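How to compare two finger pads on a hand-held gripper

When we started at Kitmont with hand-held grippers, we changed the finger pads by feeling. Somebody liked the soft ones, somebody liked the stiff ones, and after a month we had many recordings and no answer. The procedure below is what we use now. It needs one afternoon and one person who is patient.

What you need

Two sets of pads that fit the same fingers, a small screwdriver, a table you can walk around, and four or five ordinary objects. Also a notebook. We tried to write the results directly into Flasorex, but typing with a gripper in one hand is not comfortable, so now we copy them later.

Step 1. Mount the first set

Loosen the screws on both fingers, slide the old pads out and put the new ones in. Close the gripper fully and look at it from the side. The two pads should meet along the whole length. If they touch only at the tips, open the screws again and correct the angle.

Step 2. Check the opening

Open and close the gripper 20 times without any object. You want to feel the same resistance every time. If it gets heavier toward the end, a pad is rubbing on the body.
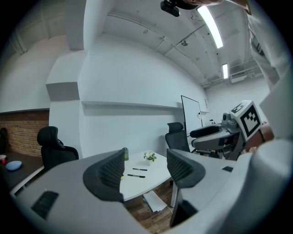 Choosing the objects takes more thought than people expect. Take things which fail in different ways, and keep exactly the same things for both sets. On our table there is a green bottle, two dark markers lying flat, and a small potted plant with a white flower. The markers are the hard part, as a flat and thin object asks the fingertips to come very close to the table. The bottle tells you more about the surface of the pad, and the pot about how wide you must open before you approach. I would not begin with the plant – do it when your hand is already warm.

Step 3. Do the grasps

Make 12 grasps for each object. Lift it to the height of your chest, hold it while you count slowly to three, and put it back. Write down one of these words: held, turned, dropped. "Turned" means that the object stayed in the fingers but rotated. Please do not skip this category. Our first table had only yes and no, and both pads looked equal in it.

Between grasps, move the object a little and change its direction. If you always come from the same side, you are testing your own habit.

Step 4. Change the pads and repeat

Take a break first. A session for one set lasts roughly 60 minutes and the wrist becomes tired, so the second set would have a disadvantage. Next time, begin with the other set.

Step 5. Read the results

Compare object by object and leave the total for the end. In our February test the perforated pads and the solid ones had nearly the same total, but the perforated ones had far fewer "turned" on the markers. For our work this was enough to decide.

Write the pad type in the name of every recording. We have 861 older recordings from the Bultgate project where it is missing, and we cannot use them for this comparison.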